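Plukell Household Words

Version 1.4, 9 March 2026
Maintained by Bianka Bozsik and Timo Engelhardt

What is in this package

Plukell is a word list with recordings. It holds 609 everyday words for things in the house, in the form they are spoken in the village of Terberg and on the farms near it. Each word has a spelling, a meaning in English, one or more sound files, and a short note when the speakers did not agree with each other. There are 1,030 sound files in total, so many words are recorded more than once.

The list started as a school project of Nele Harms. She wrote down what her grandmother's neighbors called the things in their kitchens, and after two winters the notebook was full. Bastian Lammers typed it, and from that point we have kept it as a proper data set.

Files

words.csv -- one line per word, UTF-8, comma as separator
speakers.csv -- one line per speaker, with code, age group and side of the river
audio/ -- WAV files, mono, named by word number and speaker code
notes/ -- plain text notes, only where needed
old/ -- the typed notebook as it was before we corrected it

Please do not use the folder old/ for counting or for training. It contains double entries and some words which were heard wrong. We keep it because people have cited it.

Columns in words.csv

id: a number, never used again if a word is removed
form: the word in Fitar spelling (see below)
variant: other forms, separated by a semicolon
gloss: the meaning in English
room: kitchen, yard, stable, bedroom, or general
status: sure, unsure, or disputed

The column "room" tells where the speaker said the thing belongs. It is the opinion of the speaker and we did not correct it. One man put the word for ladder under bedroom, and his wife agreed.

Vessels for drinking

This group gave us the most work. English speakers will expect two words, one for a cup and one for a mug. In Terberg there are at least four, and they are not divided by size. The older speakers divide them by what goes inside: one word for milk and soup, one for coffee, one for beer or cider. The fourth word, "kolp", is used when the vessel stands on the table and it is not known yet what it will be filled with. Speakers under forty use "kolp" for everything with a thick wall, also when it is full of tea. A plain red mug with a shiny glaze, standing upright on a pale wooden table, is a "kolp" for every speaker we asked, old and young.
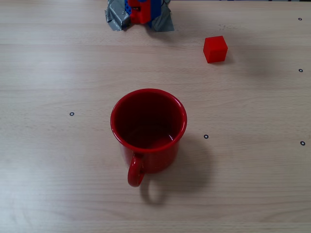
Spelling

We use the Fitar spelling, which was made for the songbooks and is known to most people who read the dialect at all. It writes long vowels double and does not mark the stress. In three places we go away from it:

1. The sound at the end of "kolp" and similar words is written with p, also when it is spoken softly before a vowel.
2. We write "ij" as two letters. Old files with the single character were converted in version 1.2.
3. Compound words are written together. If you search for a part of a word, please search inside the field and not only from its start.

Speakers and consent

The recordings come from 19 speakers. The youngest age group is 20 to 29, and seven speakers are over 80. All of them signed a form which allows free use for study and teaching. Two asked that their recordings are not played in public, and these files are marked "no_play" in speakers.csv. Please respect this -- the village is small and voices are recognized at once.

Most recordings were made in kitchens. You will hear clocks, a stove door, and in many files of speaker T07 a dog.

Known problems

Words for tools are thin. We have only 60 of them, nearly all from two brothers who worked in the same yard, so please do not take them as typical for the whole area.

The east side of the river is represented by four speakers. Anneliese Görtz began new visits there last November and the results will go into the next version.

Some English meanings are too short. "Pot" is used for six different words, and the difference is explained in the notes folder only for four of them.

The check script of version 1.3 reported missing files on Windows. This came from capital letters in the speaker codes and is repaired now.

How to send corrections

Write the word number first, then your correction, then how you know it. "My mother said it like this" is a good source for us, but tell us from which village she was. Corrections to sound files go to Timo, everything else to Bianka. We answer slowly in summer.

Thanks

To the Politis bakery, for the back table and the patience, and to all speakers, who repeated the word for colander more often than anybody should.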